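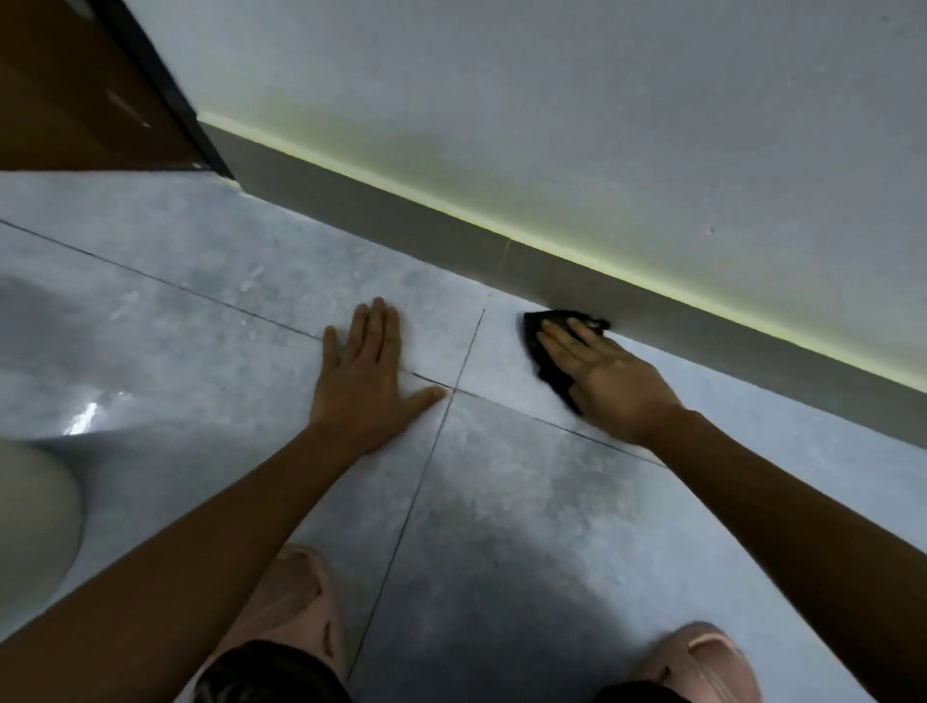 Week 2: Keeping house for wages

Right, carrying on from where we ran out of time. I promised you the Pumico ledgers and I do mean to get to them, but first a word about hours, as your essays were a bit wobbly on this.

A live-in maid was hired by the year, so her "day" isn't written down anywhere. A daily woman was hired by the morning, and hers is. That's why I keep nagging you to check which sort of servant your source is talking about (please, please do this before you start adding things up!).

Now, the ledgers. There are 351 entries, and 255 of them are for cleaning of one kind or another: steps, grates, passages, floors. Laundry is listed apart, and it paid better, which surprised me when I first read them. River Street households turn up again and again, usually late with the money.

For February, read the first 90 pages of the course pack and bring one entry you can't make sense of. I've got plenty of my own. The word "turning" still beats me – mattresses, or possibly collars?

Handout updated January 20, 2008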